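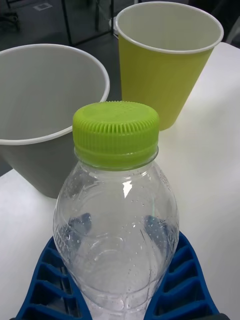
Issue 44, page 3

I used to toss every empty bottle the minute we finished it, and now I've got a whole shelf of them under the sink (sorry, family!). A rinsed one with a good screw cap holds dry rice beautifully, and it pours so much neater than the bag. Let it dry upside down overnight first, though, or you'll get clumps. 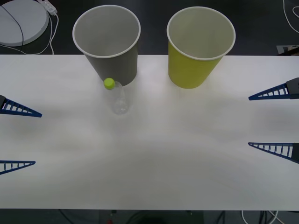 I also keep one for birdseed and one for sugar, and I write the month on masking tape when I fill them. My June sugar is still going strong. Yogesh Mittal wrote in to say he cuts the tops off his for funnels, which I tried and loved!
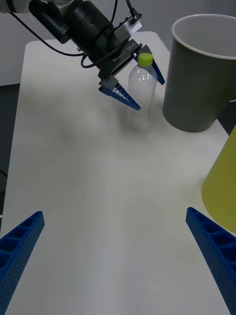
How do I get an old juice smell out of a cap?
Soak it overnight in warm water with a spoonful of baking soda, then rinse well.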